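Illeo Facilities Briefing, Session 3
Speaker notes: Shared tables and what is left on them

Good morning, and thank you for joining us. This session concerns the shared worktables at the Plarstead building and the standard we ask every department to keep. Please hold questions until the end.

Plarstead has 377 shared tables on the current register. In April we adopted one rule for all of them: at the close of a booking, the surface is returned clear. Cups go to the kitchen point, cords go to the drawer, and small measuring items go back to the supply cabinet.

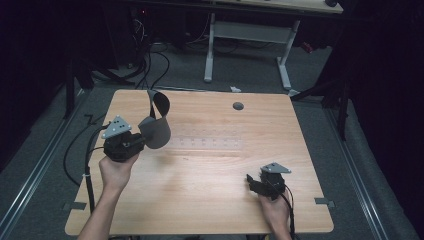
Small items cause most of the difficulty. Large objects are noticed and returned; flat or dark ones stay where they were put down. The nearly transparent strip lying on the table, with its two rows of small ticks, is easy to miss against the wood grain, and so is a short piece of cord at the far-left edge. Staff closing a table should look across the surface from a low angle — a glance from the doorway does not meet the standard. The grommet hole toward the back is to be kept open for cables.

(Pause. Refer to the Anska handout, page 3.)

Cups are a separate matter. The kitchen point holds 400, and they may be used at any table. They may not remain there overnight.

Departments moving to the Gounder wing will follow the same rule from their first Friday. Table labels will be issued by the facilities desk, extension 3685.

(Take questions.)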